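Prukarbridge Youth Center Refurbishment: Interim Progress Report
Submitted to the Villalba Fund, 20 August 2026

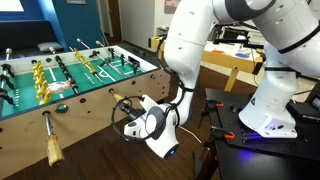 Figure 1. Foosball table with yellow and black player figures.

1. Scope of this report

The report covers work carried out under the second grant payment. Work under the first payment (roof and gutters) was reported in February and is not repeated.

2. Heating and ventilation

The old gas boiler has been removed and the replacement is installed and commissioned. The contractor, Mastex, found that the return pipe under the main hall was corroded along most of its length. It was replaced in copper at an added cost of $897, charged to contingency. Flow temperatures have been set at the lower end of the maker's range and will be reviewed after the first full month of heating.

The extract fan in the kitchen has not been fitted. The unit delivered had the wrong duct diameter and was returned. Nultar has confirmed a replacement order but has not given a delivery date.

3. Electrical

Rewiring of the ground floor is complete and the test certificate is attached as Annex B. Upstairs circuits remain on the old board. The electrician recommends replacing this board before the upstairs rooms are redecorated, and we agree. The program in section 6 has been changed accordingly.

4. Floors and finishes

The hall floor has been sanded and sealed with three coats. Access was restricted while the sealer cured, and evening sessions moved to the school across the road for that period. Painting of the corridor and both restrooms is complete. One restroom door binds on its frame and is listed as a defect.

5. Spending

Spending to date is within the approved total. Two lines differ from the budget:

Heating: over by $897, as explained above.
Furniture and games: under by almost $2000. Stacking chairs were bought secondhand.

We request approval to move the furniture underspend to the electrical line to meet part of the cost of the upstairs board. No increase in the grant is requested.

6. Remaining work

Kitchen extract fan: awaiting delivery.
Upstairs distribution board: quotation received, order subject to the approval requested in section 5.
Upstairs decoration: to follow the board.
External ramp: drawings approved, handrail detail outstanding.

7. Risks

The main risk to the completion date is the fan. The kitchen cannot be signed off for group cooking without it. If delivery slips further we will ask Mastex to price an equivalent unit from stock.

Prepared by: Stella Mfaume, project manager
Checked by: Fermín Figueroa, finance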